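Dokora list archive - music and gigs
Subject: Re: Espinoza tour dates and the second record
From: Bronwyn Pryor

Hi all,

Since a few people asked off list, I'll put what I know in one place. Espinoza are doing the second record themselves. The label deal ran out in November and they didn't renew it. Eleven songs are finished and mixed, and the first single is "Losstead," the slow one they have been closing with since the spring.

Adi Mangundap wrote:

> Does anyone know if the Bodport show is still on? The venue page
> lists it but the band's page doesn't. I bought two tickets and would
> like to know before I book the bus. Also, is it true that the pedal
> steel player has left? I heard that from someone at the merch table
> and it would be a shame. Half of what I like on the first record
> is her playing.

The Bodport show is on. It was moved from the small room to the main hall, so the band took the old listing down and have not put the new one up. Your tickets are good for the new room. Doors are at 7 and the opener goes on at 7:45. The small room holds 300 and had sold out, so there are more tickets at the door now.

The pedal steel player has not left. She sat out four shows in the summer and Vaughan Costigan filled in on lap steel. She is on nine of the eleven new songs and will be at Bodport. 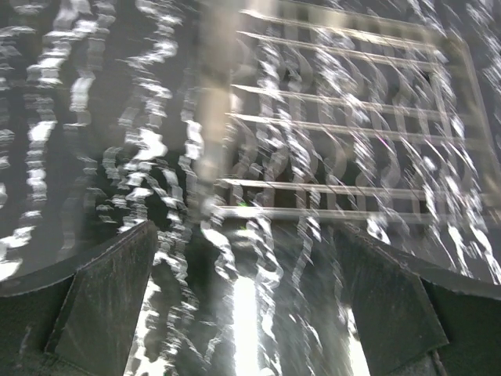
Vaughan adds that he only learned the set for those four shows and is not joining the band. He also says the version of "Losstead" going around as a live recording is from the second of his nights, so please don't judge her part by it.

On the record itself: I have heard it twice, at low volume, in somebody's kitchen, so take this for what it's worth. It is quieter than the first one. There is less fiddle and more piano. The two fast songs are next to each other near the start, and after that it stays slow until the last track. I think the singing is the best she has done. I'm not sure about the duet - the voices are fine but the lyric is thin.

There will be a vinyl pressing of 2,015 copies. The first 100 are signed and will be sold at shows only, so there is no point in writing to the band to ask for one. The rest go to stores and mail order.

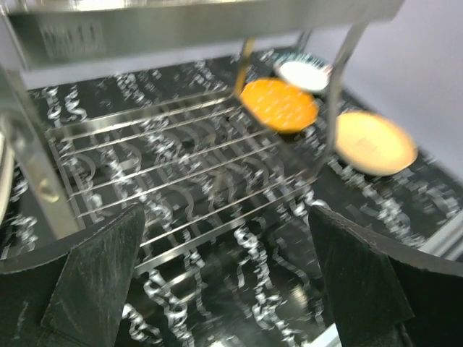

Archive page last modified: Saturday, 9:45 pm

Set list from the last show, for Kiri Harawira, who asked for it. I may have two of the middle ones in the wrong order:

Gravel and Rain
Your Mother's Car
Long Way Down the Hill
Salt on the Road
Losstead (moved up, they closed with a cover)

There were others before those, but I came in late and missed them.

If you are driving to Bodport, the lot behind the hall is closed after 6 for load-in. Park on the street past the feed store. Anahera Mudgway has room for two in her car coming back, leaving right after the encore - write to her directly and not to the list.

Please trim your quotes when you reply. The last digest was very long.

Bronwyn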